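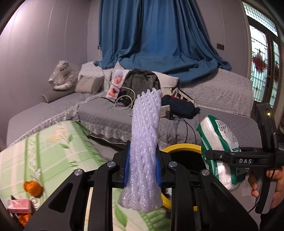 A foam fruit sleeve in the jaws of a hand-held gripper. A second gripper, at right, is in a person's hand.

The Sleeve Problem

A packing company wanted robots to do the fussiest job on its gift line. First it had to ask the people on the line how the job was done.

By Ctibor Malý

The job is called sleeving, and at Varner it is where new people start. You take a foam mesh sleeve from the bin, open it with two fingers and a thumb, push a piece of fruit into it, turn the fruit so the stem faces up, and set it in a tray. Then you do it again. A good sleever doesn't look at the sleeve. She looks at the fruit, and her hands find the opening.

Varner packs boxed fruit for grocery chains and for companies that send gifts to their customers. Most of its building was automated long ago. Cameras grade the fruit, belts carry it, and a machine bought from Skerero folds the cartons and tapes them shut. The gift line at the north end stayed manual. It employs 60 people in the busy season and fewer in the spring, and for years the managers left it alone.

The trouble is the sleeve. It weighs almost nothing, it sticks to the next sleeve in the bin, and it changes shape when you touch it. Varner tried suction cups once. The cups pulled air through the holes in the mesh and picked up nothing. A later machine could load sleeves, but only if someone first set each one upright on a peg, and setting it on the peg took longer than putting it on a pear.

The current attempt is different in that it began with the workers. Lustora, the firm supplying the robot arms, doesn't write out the movements step by step. It trains its software on recordings of people doing the work with a gripper in their hand, one shaped like the gripper on the robot. The person squeezes, the jaws close, and a camera on the tool records what the jaws are doing. Enough of these recordings, from enough people in enough different places, and the arm begins to copy them.

The "different places" part surprised the line. Lustora's engineers didn't want all the recordings made at the same steel table under the same lights. Software trained that way tends to fail when the table is moved or the bulbs are changed. So along with sessions in the plant, sleevers were offered paid hours to work with the grippers at home, among their own furniture, with sleeves and mandarins and whatever else happened to be around.

Learning with worse hands

I spent several evenings with people doing this and tried it myself. The gripper has two jaws with a soft blue pad on each. It takes hold of a sleeve easily enough. Opening the sleeve is another matter. With your fingers you roll the edge of the foam and feel it part. With the gripper you feel nothing except the handle. You have to watch the top edge, tip the sleeve until you can see down into it, and bring the fruit in from the side with the other gripper. My first mandarin went across the floor and under a cabinet.

The woman teaching me has worked the gift line for eleven years. She asked me not to use her name, as did most of the sleevers I talked to. She said the first night with the grippers was humiliating.

"I'm fast," she said. "I'm one of the fastest they have. And I sat there for an hour like a child with a spoon."

By the second week she had a method. She pinches the sleeve low, near the base, so the top stays open, and she gives it a small twist before the fruit goes in. She had never twisted a sleeve at work. The twist stiffens the foam, she thinks, or maybe it just stops it from sliding off the pads. Others who saw her do it started doing it too, and a Lustora engineer told me the robot now does something very close to it.

I asked her how she felt about that. She thought for a while and said she would like it written down somewhere that the twist was hers.

What a recording is worth

Varner pays the regular hourly wage for time with the grippers, plus a bonus of $200 for each person who completes a full set of recordings. A full set is 825 successful placements. Drops don't count toward the total, although the engineers keep those recordings as well.

Opinion on the line is split over whether that is fair. The wage is fine, people say, and the work is easier on the shoulders. The argument is about what comes later. A sleever who packs a box has been paid for the box, and the box is gone. A recording stays. Lustora can use it to train arms for other packing houses, and under the contract Varner signed, it does.

In June the workers asked for a meeting and got one. They wanted three changes: a share of whatever Lustora earned from other customers, a promise that recordings made in homes would be trimmed of faces and family things, and a guarantee that nobody who made recordings would be laid off because of the robots. They got the second in full. Recordings are now screened before they leave the building, and a worker can have any session deleted within two weeks. On the third they got a guarantee that lasts two years. On the first they got nothing.

"We asked for the moon and the porch light," said a man who runs the tray station and sat in on the talks. "We got the porch light."

The plant manager, a careful talker who used to be a sleever himself, told me the two-year guarantee was the longest he could get approved. He doesn't expect to need it. The gift line has been short of people every fall, he said, and he has turned down orders for lack of hands. His plan has the arms sleeving the round, firm fruit, mandarins and apples mostly, while people keep the pears, the grapes and anything with a leaf on it.

The arms at work

The first pair of arms went live at the end of the line this summer. They are slower than a person. They don't rush toward the end of a shift and they don't slow down after lunch, and over a full day they come out a little behind an average sleever. They are bad at the bottom of the bin, where the sleeves are pressed flat and cling together, and when two come up at once the arm will sometimes stand there holding both, opening and closing, until someone walks over.

Walking over is now a job. Varner calls it line attendant, and it pays more than sleeving. The attendant fills bins, clears jams, and writes up what went wrong so that it can be recorded and retrained. Four sleevers have moved into it. The eleven-year veteran was offered one of the posts and took it after a week of thinking.

She likes the money and likes being able to walk. She misses the talk. Sleevers stand elbow to elbow and their eyes are free more often than you'd think, so they talk all day, about children and rent and television. The arms stand where four of those people used to stand. An attendant spends the shift moving between stations, and the conversation goes on without her.

There is also the matter of where new people will start. Sleeving was the way in. It took a morning to learn, it didn't require English, and from there you could move to trays, then to grading, then to the office if you wanted it. The plant manager took that path. If mandarins and apples go to the arms, the entry job becomes pears, and pears bruise. Shiferaw, the staffing agency that sends Varner its seasonal workers, has already asked whether it should be looking for people with experience.

The manager says no, for now. He has set up a training table next to the arms, where new hires practice on seconds before they touch anything that will be sold. The trainer is paid for the time, which was not the case before.

On my last visit the arms were stopped for cleaning and the line was running by hand from end to end. The veteran had gone back to her old spot to fill in. She was sleeving apples and telling the woman next to her about a cousin's wedding, and she gave each sleeve a little twist as it came out of the bin. I pointed it out. She looked down at her hands and said she hadn't noticed, and that it would probably cost her some speed.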